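What I cooked in the first month without a recipe

Tue 24 October

I gave up recipes at the end of September. The idea came from Halima Obi, who I share an allotment with, and who has never owned a cookbook. She cooks from whatever is in the house and eats better than I do. I had 127 recipes saved on my phone and had made nine of them.

The rules were simple. No looking anything up before dinner. I could read the back of a packet for cooking times. Baking didn't count, so the bread went on as usual.

The first week was mostly eggs and rice. I know how to fry an egg and I know how to cook rice, and when I was tired I did both. On the fourth night I put a spoonful of the chili paste Chaiwat Wongsuwan brought over in May on top, and that became the standard version. I must have eaten it five times since.
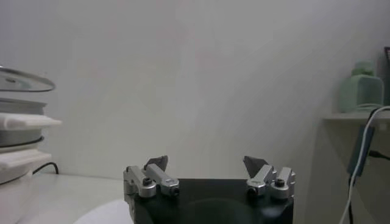
A corner of the kitchen, with pots stacked at the left.

Week two was soup. I had two cabbages from the allotment and no plan for them. I cut half of one into strips, cooked it slowly in butter with an onion, added stock and a tin of beans, and let it go for an hour. It needed vinegar at the end. I only worked that out on the second bowl, and I've put vinegar in every soup since then.

The failures: a lentil thing that tasted of nothing, a pan of potatoes that were black outside and raw in the middle, and a tomato sauce with far too much cinnamon. I threw out the sauce. I ate the lentils over three days with a lot of pickle.

Shopping got harder before it got easier. With a recipe I buy what's on the list. Without one I stood in Babalola on Saturday mornings picking things up and putting them down again. Now I buy one green vegetable, one root vegetable, onions, lemons and some kind of bean, and stop there. I spent less than in September, though part of that is the cabbages.

I also use fewer pots - most nights it's one pan and a bowl. Recipes had me toasting seeds in one pan and wilting spinach in another, and I don't miss the washing up.
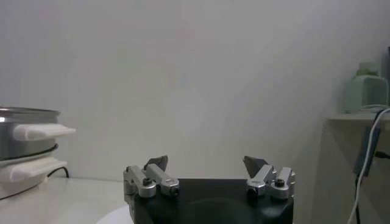 What I'm keeping

The vinegar. Salting onions as soon as they go in. Cooking double the rice and frying the rest the next day. Halima says I should also be tasting things much earlier than I do, and she is right about the lentils at least.

I've deleted 100 of the saved recipes. The other 27 are mostly cakes, plus a fish curry I still want to try properly with the instructions in front of me. Next month I'm going to do the same again but with lunches, which at the moment are toast.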